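Zastine open day, anyone else go?

gearbox_mo
Went to the Zastine open day in November. They had people wearing backpacks and working hand-held grippers, collecting demonstrations for the robot arms. Got there at 2 and stayed until 4.

tallpine
I went. The Sodon tour was better. You saw a real arm run a full job there. Zastine was mostly people picking things up.

gearbox_mo
The picking up is the job, though. Our guide said they want 1000 demos per task before they train anything.

tallpine
Politis says 400 is plenty.

rivet44
Depends on the task. Folding takes more than stacking. Did they let visitors try one?

gearbox_mo
Yes, after the talk. My wrist got tired fast. View from the gripper side, with the balcony up behind: 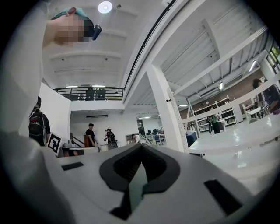

I'd go again if they run it in spring. Tavine is supposed to have a day too, but I haven't seen a signup page yet.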